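Review: Obura bin-picking software, Skeltow edition
Posted August 3, 2022

The Obura license arrived in June as a download link and a 31-page PDF, the first 4 pages of which are about the logo. The software plans picks for an industrial arm you already own: you hand it an arm and a bin of mixed junk, and it decides what to go after and from which side. The Skeltow edition is the one sold to small shops. It costs $1093 a year and leaves out the conveyor tracking, which was fine by me. I have no conveyor.

Installation took an afternoon. It would have taken an hour if the setup wizard had mentioned that it wants a restart after every single page. Once it was talking to the controller it stayed talking, and I can't say that for the Cuswood package I ran before it, which dropped the connection whenever the shop got busy and then asked me to rate my experience.

For testing I skipped the matching blocks in the vendor's demo and filled a bin with odds and ends. Clear plastic, shiny metal, small see-through things. All the stuff that makes a vision system sulk.

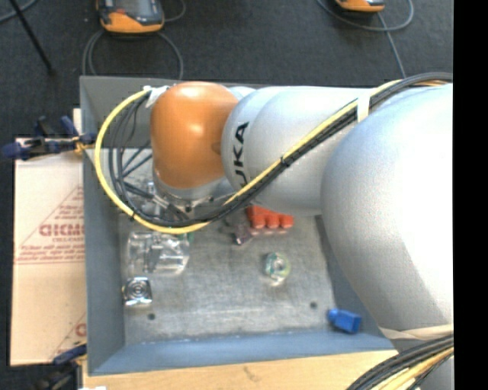 The KUKA reaching over the bin of assorted small objects.

I ran 200 picks over a week, refilling as I went. Opaque, brightly colored items were easy, and the planner hardly ever dithered over them. Clear packaging was another matter. Obura would look at a crinkly transparent packet, think for a while, and propose a grasp on the bin floor beside it. Version notes call this "conservative behavior." The fix is a slider called Surface Trust, buried three menus down. Turn it up a bit and things improve a lot. Turn it up all the way and it will trust anything.

Path planning is the best part. You can tell it how fat your cable bundle is and it will keep the wrist from winding itself up like a yo-yo. Cuswood had a checkbox for this too, though I never found out what it was connected to. Moves are smooth, a little slow out of the box, and the speed setting does what it says.

Corners are still a weak spot. Anything resting against a wall gets left until last, and sometimes it gets left for good, with a cheerful "Bin complete" on the screen. I've learned to look in the bin.

Support goes through Jerus, the reseller. They answer within a day, politely, and the first answer is always to restart.

I renewed anyway. If your parts are solid and you can see them, buy it. If they're mostly clear plastic, get the trial first and find that slider before you start swearing.

Rating: 4 out of 5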